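3.2 Objects and table

The second group of tasks is about small metal things that people keep at home and lose easily. We chose padlocks and keys because most participants of the first survey (1483 answers, collected in November) named keys as the object they look for most often. In that survey the participants also told us where they put the keys down when they come home. A table near the door was the usual answer, and a hook on the wall came only second.

For the layout in Figure 4 we put two groups of objects on a square white tabletop, close to the front edge. The first group is a small silver padlock, lying on its side, with a pair of small keys on a ring beside it. The second is a key ring with its keys laid flat, to the right of the padlock. Both groups are silver in color, and this was intended. In the pilot study of Khalaf the keys had colored plastic heads, and the participants told them apart by the color alone, without looking at the shape.

The tabletop is plain and slightly reflective. We considered to cover it with a gray cloth, as was done in the Borley layouts, but a cloth makes folds and the small keys slide into them. We accepted the glare instead. The table was not changed between the layouts, and the distance between the groups was set by eye.

Rawan Khalaf prepared the labels for all layouts. She used "padlock", "keys" and "key ring" as separate words, also when the keys and the ring are joined. Where two readers did not agree about a label, the third reader decided. This was needed for 3 layouts, all of them with keys lying partly over each other.

Figure 4. Padlock with keys, and key ring, on the white table. 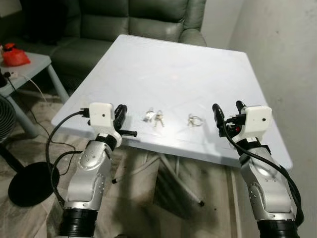
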